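Clothes on the bed, part 2

Monday, September 9, 2019

Well, it picks things up off the bed now! Some of the time! I've been grinning about it all weekend, so I'm writing it down before I forget which of the fixes mattered.

If you missed part 1, the plan is simple to say: two arms, one big bed, clothes left lying on it. Find the piece of clothing, pinch it, lift it clear, put it somewhere else without taking the covers along for the ride. I've been at it since March, mostly in the back corner at Terside (the shared workshop on the Curnley road, the one with the terrible parking), and mostly with a piece of foam on a table standing in for the mattress.

Foam was a mistake, by the way. I spent weeks tuning the approach on that foam and it was all lovely and repeatable, and a real bed is nothing like it. Foam pushes back. A duvet just moves out of the way, and then when you close the fingers it comes back up between them. My first run on real bedding, the fingers closed on a fat pinch of duvet and one thread of T-shirt. Sohail Naqvi, who shares my bench, laughed so hard he had to put his soldering iron down when I told him.

So the first big change was in how the fingers come in. I used to drive straight down until the motor current jumped, then close. Now the hand comes in low and nearly flat from the side, slides a fingertip under the border of the cloth, and only then pinches. It's slower, but the duvet gets left alone much more often. The wrist camera earns its keep there too, even if the finger linkages take up a good chunk of the view. I masked them out in software on Saturday, which took one evening and should have been done in April.

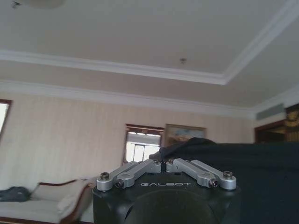

The masking came with a fun bug. I had drawn the mask with the fingers closed, and of course they open wider than that, so every time the hand opened the code found two new shiny "objects" right next to the shirt and went after them. It was chasing its own fingers. I now keep two masks, one for open and one for closed, and blend between them using the finger position. Crude, works great.

Second change: lighting. At Terside we have the long tubes overhead and everything is lit the same from every side. In a bedroom you get windows, lamps, dark furniture, and a white bed that soaks up all the exposure. My color threshold was hopeless. Laiba Kazmi suggested I stop thresholding the whole picture and only set the exposure from the patch where the bed is, and I'm a little embarrassed at how well that worked. Dark clothes on white bedding are suddenly easy. Gray socks are still awful, please don't ask me about gray socks.

The thing I really didn't see coming was clothes getting buried. On the foam everything sat on top, nicely spread out, because I put it there. On a bed that somebody has climbed out of, there are folds and pillows, and half of what you want is underneath them. So the head camera sees a little dark patch and thinks, great, a sock! And it plans a sock-sized pick on what might be a whole pair of pants.

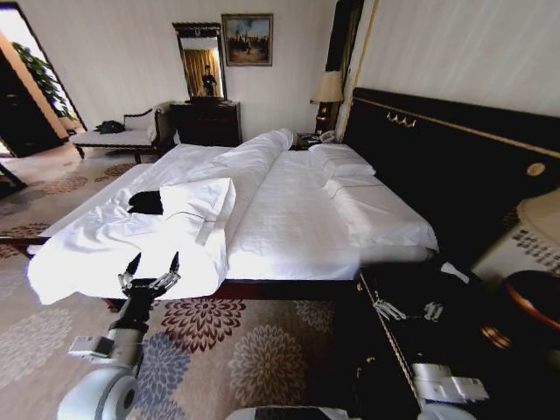 I went back and forth on this for days. Option one was to have one hand hold up the covers while the other goes in, and I do want to get there - that's the whole reason for having two arms. But getting them to work that close together without bumping scares me a bit, and Fahad Awan pointed out (correctly, annoyingly) that I didn't have a reliable one-handed pick yet. So for now, if the patch has bedding on more than one side of it, the robot tries a short gentle tug first, looks again, and plans from whatever has come into view. If nothing changes after two tugs it gives up and tells me so in the log. I love that log line. It says "stuck, sorry" and I have no plans to change it.

I wrapped the pick, tug and give-up logic in a little state machine that I've been calling Rirnlow, after the street I grew up on. It's 149 lines right now and I'm weirdly protective of it. Every time I add a state I try to take one out.

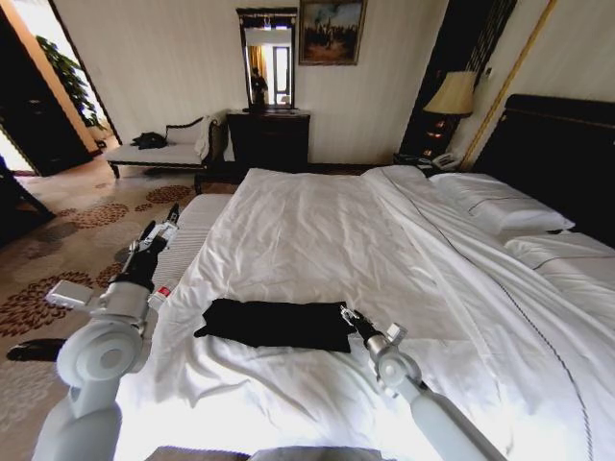 Choosing where to grab is the part I've enjoyed most. My old rule was "go for the middle," which makes a big wad of cloth in the fingers and usually some duvet too. Edges are far better, but not every edge: one that's folded under will drag before it lifts. So Rirnlow scores them and prefers one that lies flat and open. With the black cloth on the duvet there, the left end has a corner tucked slightly under, so the right edge is the one you want, and that's where the right hand's fingertips are. The left hand stays up over the side of the mattress with its fingers open, which is its parking spot for now. I want it ready to help and out of the head camera's way, and I'm still fiddling with how high that should be.

Things I'd like to sort out next, in no real order. The approach speed is set to 40 percent and I think it could go up on the long moves, just not on the last bit. The tug needs to know about weight somehow, a hoodie and a T-shirt shouldn't get the same pull. I need a better place to put things down than "over there." And I want to do a proper run of 100 picks with the same settings from start to finish, no touching the code in the middle, which so far I've never managed. I always see something and want to fix it.

Érica Brito wrote to ask if I'd share the edge scoring. Yes! Let me clean out the swearing in the comments first. If anybody has tried something like this with knits, I'd really like to hear what you did about the stretching, mine comes up off the bed about a foot before the far end even notices.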